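[housekeeping-l] Re: Shoes at the door, revisited
From: Urho Räsänen
Date: 2019-09-11

Wing-yan Lau wrote:
> I don't mind taking mine off. What I mind is arriving at
> Peltuvik in February, in boots with 13 eyelets each, and
> being handed guest slippers that have plainly been through
> a war. Can we at least agree that the host warns people
> beforehand? Some of us would wear better socks.

Wing-yan, I'm with you on the warning and against you on the slippers. Guest slippers are supposed to be awful. Give people nice ones and they stay until midnight.

My own rule is that anyone coming for more than ten minutes takes their shoes off, and anyone carrying a sofa may do as they please. I put this in the invitation now, at the bottom, after the bus times. Two people have read it.

As for Masanobu's question about grit: a mat outside and a second one inside does most of the work. The outside one should be the ugly scratchy kind. I bought a handsome one at Hartono for 90 and it sheds more than the dog did. Shake it out over somebody else's side of the yard.

Wet boots go on a tray with old newspaper under them, and the paper gets changed before bed – not when it has turned into soup. Please don't stand them against the radiator. I have cracked a good pair that way and I was told about it at length.
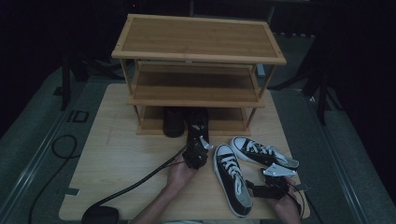 Urho Räsänen
List moderator, Standilholm

On racks, since Toshio asked: three tiers is plenty for a small hall. Bamboo is fine if the shoes go on it dry. Keep the bottom shelf for whatever you wear daily, or you'll end up with a heap on the floor next to a perfectly good rack – ask me how I know.

Haruna, you still owe us the name of that polish.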